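How Heat Moves

Heat always travels from a hotter thing to a cooler one. In a solid it passes from particle to particle. This is called conduction.

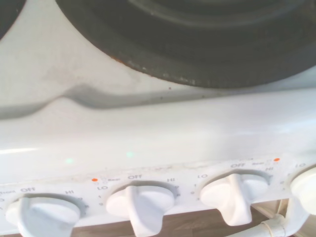 A white stovetop with a black drip pan.

Metals conduct heat well. Air conducts it badly, so a woolly jumper, full of trapped air, keeps you warm.
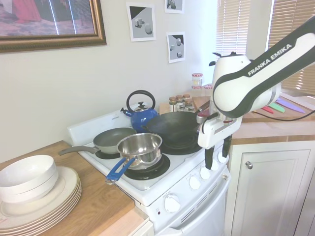

An electric stove with a kettle and a wok.

Water also carries heat by moving. Warm water rises and cool water sinks. This is convection.
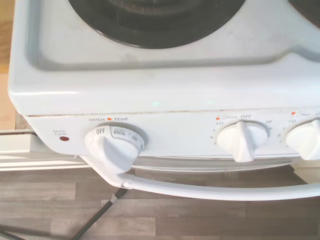 Does heat need air to travel?
Sunlight crosses empty space by radiation, with no air at all.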